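Frequently Asked Questions about the Gekthorpe Late Film Club

What kind of films do you show?

We show old horror, science fiction and adventure films which were made with little money and much hope. Most are between 60 and 90 minutes long. We do not laugh at the films on purpose, but if something is funny, you may laugh.

When are the screenings?

Every Friday at 8 in the evening, from September until the end of spring. The doors open half an hour before. If there are 2 films on the program, we make a short pause between them, and you can leave in the pause if you have an early morning.

Do I have to be a member?

No. Guests can come to 4 screenings in one season without joining. After this we ask that you become a member, as the license for our films depends on a closed list. You can sign up at the door or by e-mail.

How many seats are there?

The room has 200 seats. It is almost never full, except for the opening night and for the giant insect evening, which is popular for reasons I could not find out. Seats are not numbered. The first two rows are very near to the screen and I recommend them only to people with a strong neck.

Are the films dubbed or with subtitles?

We always try to get the original language with English subtitles. Sometimes only a dubbed copy exists. In this case we write "dubbed" next to the title in the program, so that you can decide before you come. For "The Well of Trernura" we have both versions and the members vote.

What is the Findisia list?

It is our catalog of films, with 600 titles at the moment. It got its name from the planet in the first film that we ever showed. Each entry has the title, the running time, the country, and one or two sentences from a member who has seen it. The opinions on the list are personal – please do not write to us that they are wrong. You may send your own sentences and we will put them below the first ones.

Can I suggest a film?

Yes, and we are glad when you do. Please check the Findisia list first. Send us the title, the year and, if you know it, who owns the rights today. The last point is often the difficult one. Many small studios were closed and sold several times, and we have waited more than a year for one answer. 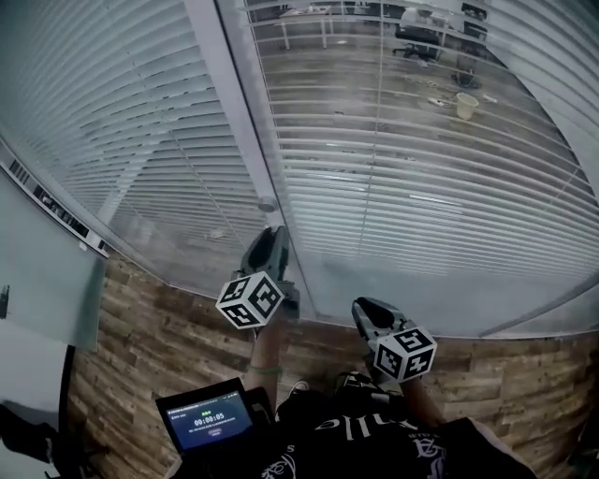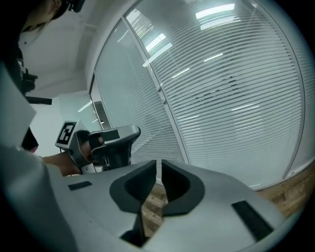

Riku Tsuchiya wrote to us that the rule about suggestions is too strict, and that a member should be allowed to name a film also when only the plot is remembered and the title is forgotten. We discussed this and we agree. If you know only the plot, send the plot. Please include the language and whether it was in color, and we will print it in the newsletter under "Who knows this film?"

Are the films suitable for children?

Some of them are, but a mild monster for an adult can be a terrible monster for a child of six. Children under 12 must come with an adult. The program says if a film has blood in it. It does not say if a film has spiders in it, although several members have asked for this.

Is there an introduction before the film?

Usually yes, and it takes ten minutes. The speaker may not tell the ending. When Mr. Türkmen gives the introduction it can take twenty minutes, so please plan for a later bus.

Can I bring food?

Cold food is fine. Please open all bags before the film begins. Hot food has to stay outside, because the smell remains in the seats until the next week.

What happens if a screening is canceled?

We write to all members before noon on the same day. The film is then moved to the next free date. It does not count as one of your guest visits.

Contact: write to the Gekthorpe Late Film Club | © Gekthorpe Late Film Club | Back to top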